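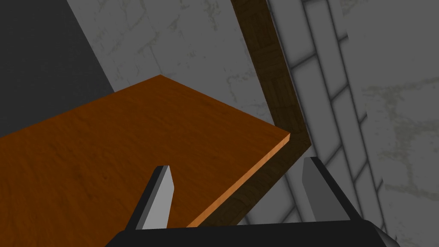

Figure 2. Wrist view in the simulator, fingers open, with the edge of the board between them.

3.2 Gathering the examples

I'll admit that I thought collecting demonstrations would be the easy part of this project. We drive the simulated arm by hand with Stenis (our little teleoperation tool), save every run, and hand the lot over to the learner, so how hard could it be? Well, the hard part was deciding where a good grasp starts! In Figure 2 the left finger lies over the orange board and the right one is out past its side edge, beyond the dark brown strip, and that's the sort of pose we label "straddle." We wanted plenty of those, from lots of slightly different angles, and we wanted the wall textures to change too, so the learner wouldn't get attached to one kind of brick or marble.

All told we kept 774 runs, recorded by 6 people over 21 sessions. Each run is capped at 90 seconds, and if you hit the cap the run still gets saved, just with a "timeout" tag. I argued for tossing those at first. Bastian Weidemann talked me out of it, and I'm glad he did, as a lot of them have perfectly nice approaches followed by a lot of dithering near the end (mine especially). We cut the dithering and kept the approach.

Labels went on afterward in Niven, one pass per run, by somebody who hadn't driven it. We mark the first step where the board's edge sits between the fingers, then the first step where both fingers touch wood, and that's all. An earlier set we made in August had many more labels per run, and we kept disagreeing over them, so we dropped that set from everything reported below. The wrist view is the only camera the learner gets; the overhead view is saved as well, but we use it just for checking labels when the wrist view leaves us guessing.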